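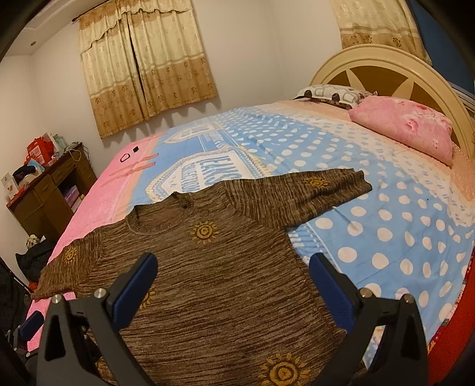 How long does a hand cream keep once the jar is open?
It depends mostly on the preservative and the packaging. In our storage test the pump bottle stayed under the limit for the full period, and the open jar went over it.

Shelf Life of a Simple Hand Cream in Two Kinds of Packaging
Talha Sial
20 Nov 2022

Materials
The cream was a basic oil-in-water mix of glycerin, shea butter, emulsifying wax and distilled water. The preservative was Natby, used at the low end of the supplier's range. One batch was split between Rebelo pump bottles and Grandix screw-top jars.

Method
Both sets were stored at room temperature and used daily by the same people, who washed their hands first. Samples were plated at the start and again at the end of March. We also checked pH, smell and separation.

Results
Colonies per gram, final sample:
Pump bottle: 187
Jar: 2851
The starting count was 263 for both. The pH barely moved. Two jars had a thin layer of oil on top, which stirred back in.

Problems
One plate dried out and had to be repeated. We did not test a batch without preservative, so the effect of Natby alone is unknown. A second run should include one and use smaller jars.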